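**Old desktops: fix or scrap?**

The Wemden office has 94 desktops in the storeroom, and the plan going round is that we refurbish them all and hand them out again by the end of August. Zeyu Fu puts the saving at $1,716. I'd like to see how he got there, as the figure seems to leave out anyone's time.

Cleaning out dust is easy. Sorting out what works is slower. Memory gets swapped between machines, cables go back in the wrong place, and a computer that starts fine on the bench can still freeze a week later on somebody's desk. Amra Živković has asked for two people to do the work, and I doubt that's enough.

We've also been told that opening one up is "a simple job." Maybe, for someone who does it every day. With the processor socket bare and the black cables lying across the metal bracket, there is plenty to knock or bend. 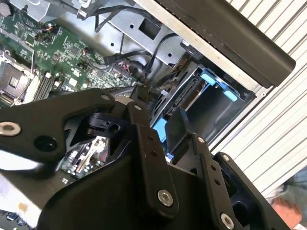 My own vote would be to do a small batch first and keep a record of the hours — all of them, including the trips to Florden for parts. If the numbers hold up, fine, do the rest. Yuxi Liao is keeping the list of who needs a computer, so send requests to her and please don't take one off the shelf yourself.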